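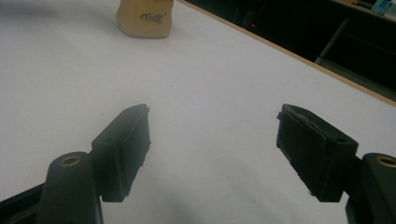
Most security deposit disputes turn on the difference between wear and damage. Wear comes from normal use over time, while damage comes from misuse, neglect or a single event. Wear tends to start where surfaces meet, and the black pad on the right shows the pattern, with a rough top rim and a frayed grayish strip peeling along it. Carpet seams, counter edges and door sweeps age in a similar way. A lease that defines wear by location and material leaves less to argue over at move-out.
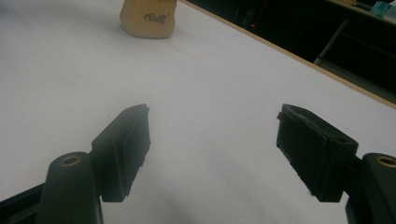

A beige paper bag at the far side of a white tabletop.

Age matters as much as condition. At a Braltville rental managed by Bekham, the carpet cost $2,667 and was assigned a service life of 8 years. The tenant left in June, after that period had ended, so its remaining value was zero and no part of the $2,000 deposit could be applied to it. A burn on a newer floor would be prorated over the years left. The installation date should appear on the move-in report, next to the condition entry for each room.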